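Two-arm cell takes shape at Donelcombe workshop

2019-09-29

Members of the shared workshop at Donelcombe have moved their two-arm handling cell on to its second stage, with both grippers now mounted and running from one controller. The build began in July as a single arm on a bench and was moved to the floor once the second arm arrived.

The control software is Gunix, a home-grown set of scripts that passes joint targets to both arms and stops them if either falls behind. Code for the first arm ran to 12 files. The present version has 70, most of them dealing with timing and limits.

The task is a plain one: one arm steadies a tray while the other lifts small parts out of it. In the last set of trials the cell made 142 attempts and completed 116. Most of the failures came at the moment of handover, when the second arm closed before the first had settled. A short wait has been added at that point – the length is still being tuned.

Each arm carries a two-finger gripper, and one also has a camera at the wrist. The clear tray sits on a rack of white rods and black connectors, which can be taken apart and rebuilt at another height. 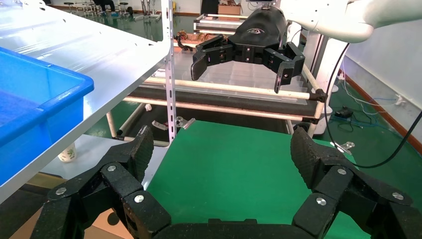 Cable routing is next on the list. The present runs are long enough to reach the outer positions but have to be checked before each session, and the group wants fixed guides in place before it raises the speed limit. Parts lists and the Gunix code will go up on the workshop's Zaltetti page when the guides are fitted.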